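# 第7章 職場の自動化と作業者の役割

## 7.1 本章の目的

前章までは、自動化設備を単体の機械として扱い、その精度、速度、信頼性を論じてきた。本章では視点を移し、設備が既存の職場に入ったとき、そこで働く人の作業内容、技能、責任範囲がどう変わるかを扱う。読者は第3章の座標系と第5章の把持計画を履修済みであるものとする。

## 7.2 事例:ニルカウ(Nirkau)の食器検査工程

食器の検査と箱詰めを行うニルカウの工場では、検査員が製品を手に取り、目視で縁の欠けと釉薬のむらを確認したのち、仕切り箱に収めていた。1直あたりの処理数は1人600個である。作業は「取る」「見る」「置く」の三要素に分けられるが、熟練者はこれらを重ねて行い、手に取る動作の途中ですでに検査を始めている。作業標準書にはこの重なりが記載されていなかった。

ボディン(Bodine)社が納入した搬送セルは、「取る」と「置く」を機械に移した。検査員は判定端末の前に座り、機械が保留とした品の再判定を受け持つ。1直あたりの処理数は800個に増えた。一方、導入後最初の1か月に発生した停止は441件に上り、その多くは把持位置のずれによるものであった。停止からの復帰操作は当初の職務記述に含まれておらず、誰が行うかは直ごとに異なっていた。

この事例から、次の二点を確認しておく。

1. 自動化の対象は職務全体ではなく、職務を構成する作業要素である。
2. 除かれた要素の代わりに、監視、復帰、教示といった新しい要素が生じる。

2点目は導入計画の工数見積もりから漏れやすい。ニルカウでは復帰操作の教育に1人あたり38時間を充てたが、この時間は当初の計画書に計上されていなかった。

## 7.3 作業要素の再配分

再配分の検討には、表計算で作成した作業要素表を用いる。各要素について、所要時間、必要な判断、失敗時の影響、復帰の担当者を記入する。担当者欄が空白のまま稼働を始めた要素は、現場で最も手の空いている者、または最も経験の長い者に集中する傾向がある。後者の場合、熟練者の時間が単純な復帰操作に消費され、検査品質の低下として現れることがある。

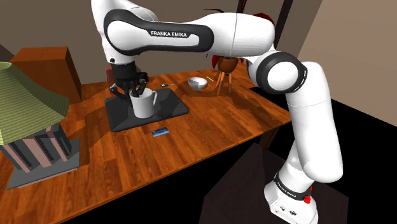

把持方法の選択は、機械側の問題であると同時に人の作業を規定する。外側から挟む方式では、指が取っ手に当たらないよう、供給時に製品の向きをそろえる必要があり、その作業は多くの場合、人に残る。マグカップの口に指先を入れ、縁の内側から保持する方式であれば、取っ手は指の動作範囲の外に置かれ、向きに対する制約は緩和される。ただし、内面に指が触れるため、指先の清掃と摩耗点検が新たな作業要素として加わる。いずれの方式を採る場合も、選択の根拠と、それによって増減する人の作業を作業要素表に併記する。

## 7.4 技能の変化と評価

ゼノス(Xenos)の組立職場では、自動化後も従来の評価表が使われ続け、手作業の速さが評価項目に残った。設備の異常を早期に見つける能力は評価されず、報告件数は直の間で大きく開いた。評価項目の改定は設備の立ち上げと同時に行うべきであり、その手順は7.6節で述べる。

次節では、復帰操作の標準化について、ララック(Rarach)の物流拠点における作業記録をもとに検討する。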